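Comparing Two Sets of Gripper Fingers on Small, Fiddly Things

Posted 2026-02-13

If you have two arms and more than one kind of finger to bolt onto them, sooner or later you'll want to know which goes where, and I'd like to save you a few of the evenings I spent finding out (they were nice evenings, but still!). I run my tests through a controller called Vuva, with the wrist cameras logging to Rullow, and any setup that lets you replay a grasp will do just as well.

Start with the wrist view before you close a gripper on anything. Bring the arm in slowly toward a big, pale surface and stop while you can still see both fingertips. You want the gap between them in view, because that gap is what you'll be steering by later on.

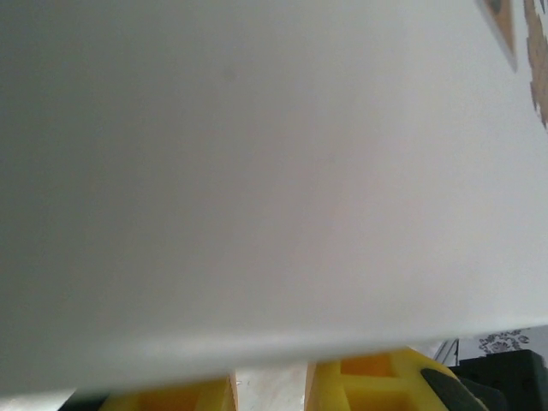

Pale surfaces are also where auto exposure goes wandering, so lock it now. I forgot this once and ended up with 269 clips that brightened and dimmed like a lighthouse, and I had to throw out every one of them.

Next, pick a job that needs both arms. I'm very fond of padlocks for this. The lock swings about on its hasp the moment you touch the key, so one arm has to steady it while the other does the fine work, and you get to compare two quite different fingers in one go. Put the stiff, molded fingers on the key side and the wide, padded one on the lock side. Bring the padded finger in first, let it settle beside the lock body, and only then send in the key.
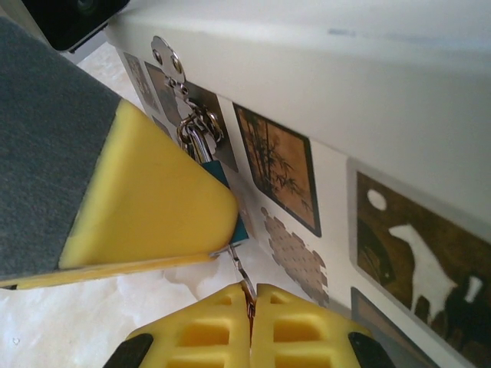
Key in the molded yellow fingertips, padded finger beside the teal padlock.

Run each pairing nine times before you change anything, then swap the fingers over and do it all again. Write down slips of the key separately from swings of the lock! I lumped them together through my first round on the Barros mounts and couldn't tell afterward which finger had let me down.

My own preference so far is for foam on the steadying side, though I'd like to try a thinner pad from Lultorska in March and see if it gets into tighter corners. Keep your old fingers in a labeled bag in the meantime, with the screws that belong to them.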